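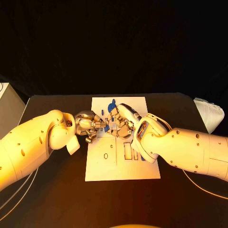

A reader in grade four wrote to ask why a robot needs two hands to put a peg in a hole, when she can do it with one and hold a sandwich in the other.

It's a fair question, and the answer takes up most of this page. The robot is called Flavar. It lives at Misalgate, a shared workshop where people build things in the evenings and on weekends. Some members make furniture, some fix bikes, and the group at the back bench has been building and teaching Flavar since last winter.

What is Flavar doing?

Flavar works at a puzzle board. The board is white and lies flat on a dark table. It has holes and slots in different shapes, and there are blue pieces to go with them. You probably had a toy like it when you were very small. A round piece goes in a round hole. A long piece goes in a long slot.

A toddler can learn the toy in an afternoon. For a robot it's a hard job, and the group at Misalgate picked it for that reason. The pieces are small, the holes are only a little bigger than the pieces, and a peg that is tilted will jam.

So, back to the question about two hands. For an easy piece, one hand will do. But sometimes a peg is lying on its side and has to be turned before it can go in. You turn a pencil around in your fingers without thinking. Robot fingers find that very difficult. It's simpler for one hand to pick the piece up, pass it across, and let the other hand take it from a better angle. Two hands also save time, because a piece on the far right of the board is a long stretch for an arm that is bolted down on the left.

The arms

Each of Flavar's arms works a bit like yours. There is a shoulder at one end, an elbow in the bend and a wrist just before the hand. A place where an arm bends or twists is called a joint.

Inside a robot joint there is usually a motor. A motor turns when electricity goes through it. The motors in a robot arm spin fast, and gears slow them down so that the joint moves slowly and strongly. If you've changed gears on a bike to get up a hill, you already know how this works. Your feet go around many times and the wheel goes around less, but it pushes harder.

Your brain sends messages to your muscles along nerves. A robot's messages go along wires and cables, and the electricity has to get to the motors too. Cables need some slack, so they hang in loops. If a cable is too tight, it will pull when the arm reaches out, and after enough pulling it will break. The group had to redo one set after the right arm kept stopping halfway across the table. It took them most of November to find the bad wire.
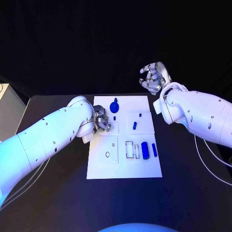

The hands

The hands were the slowest part to get right. A person's hand can hold an egg and can also hang from the monkey bars. It knows the difference because skin can feel pressing, heat, slipping and pain. Most robot hands feel a lot less than that, and some feel nothing at all.

Flavar's fingers are silver and have joints in them, the way yours have knuckles. When the motors pull, the fingers curl in. When the motors let go, the fingers open. The program has to say how far to curl. If the fingers don't curl enough, the peg drops. If they curl too much, the peg shoots out sideways and somebody has to crawl under the table saw to find it. (The saw is unplugged first. That's a Misalgate rule and it should be a rule at your place too.)

Try this. Hold a bar of wet soap in your hand and squeeze it harder and harder. At some point it will pop out. A small round peg in hard fingers behaves in much the same way.

How does it know where the holes are?

Flavar has a camera up where a head would be, looking down toward the table. A camera doesn't understand what it sees. It gives the computer a big grid of tiny coloured dots called pixels. The computer has to sort out which dots belong to the board, which belong to a peg, and which belong to its own arms.

Colour helps. Blue pieces on a white board stand out, and a dark table makes the edges of the board easy to find. Even so, there are problems. An arm can get between the camera and the piece it's reaching for. When that happens to you, you move your head and look around your arm. A robot with a fixed camera has to remember where the piece was, or move the arm away and look again.

The program that runs the arms at Misalgate is called Jorkier. The group wrote it themselves, and the first version was 678 lines long. A line might say something like "move the left wrist down a little" or "close the fingers". It worked only if every piece was in exactly the right place. Bump the table and the robot would grab the air beside the peg.

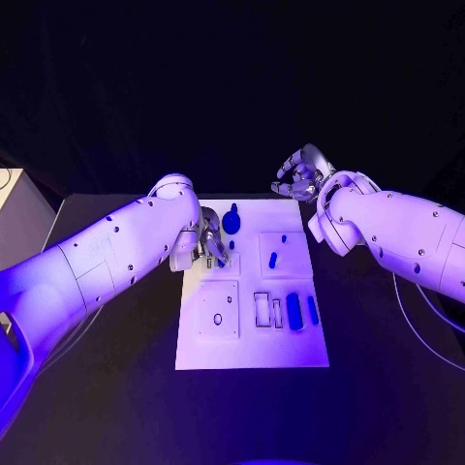 Learning by being shown

The group then tried another way, which they named the Thái method after the street the workshop is on. A person moves a pair of controls, and the robot's arms copy the movements. The computer records everything: where each joint was, what the camera saw, and when the fingers closed. Then the person does it again with the pieces in new places. And again.

After plenty of recordings, the computer starts to find patterns. When the peg is on the left, the arm goes left. When the peg is leaning, the wrist tilts to match. Nobody had to write a line for each case.

It sounds like magic but it's mostly patience. The group made 71 recordings before they let Flavar try by itself. On the first evening it had 50 tries at one small peg and managed only a few. The commonest mistake was stopping just above the hole and letting go too early, so the peg landed on the board and rolled.

They added more recordings of that last little bit, the lowering and the letting go. It helped. They also slowed the arms down. A full round, from the first piece to the last, is allowed some 60 minutes, and that includes the time it takes a person to put dropped pieces back. You would be much quicker. Flavar doesn't get bored, though, and it can do the same round again after supper.

Is it safe?

Robot arms are heavy and they don't know you're there. Even a slow one can pinch a finger or knock a mug off a table. At Misalgate there is tape on the floor, and people stay behind it while the arms have power. There's also a big red stop button. One person always stands beside it and does no other job. Kids can visit on open nights, and the button is the first thing they're shown.
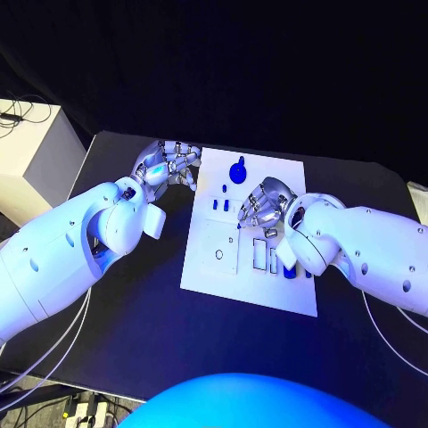
Some words to know

Joint: a place where an arm or finger bends or twists.

Motor: a machine that turns when electricity goes through it.

Gear: a wheel with teeth that pushes another wheel around.

Program: the instructions a computer follows.

Pixel: one of the tiny dots that make up a picture from a camera.

Try it yourself

You can find out what Flavar's job feels like with things from home. You need a shape sorter or a puzzle with chunky pieces, a pair of thick winter mitts or oven gloves, and a friend.

1. Do the puzzle with bare hands. Ask your friend to time you.

2. Put on the mitts and do it again. You'll notice that you can't feel the edges of the pieces any more.

3. Keep the mitts on and close one eye. It's harder to judge how far away a hole is.

4. Now shut both eyes and let your friend be the camera. Your friend can only use the words left, right, forward, back, down, open and close.

5. Swap places.

Write down what went wrong each time. Did you drop the piece, miss the hole, or get it in crooked? If your friend told you to go left and you went too far, what extra words would have helped? Add them to the list and have another go. That list of words is the start of a program, and you can keep changing it until a person with closed eyes can finish the whole puzzle.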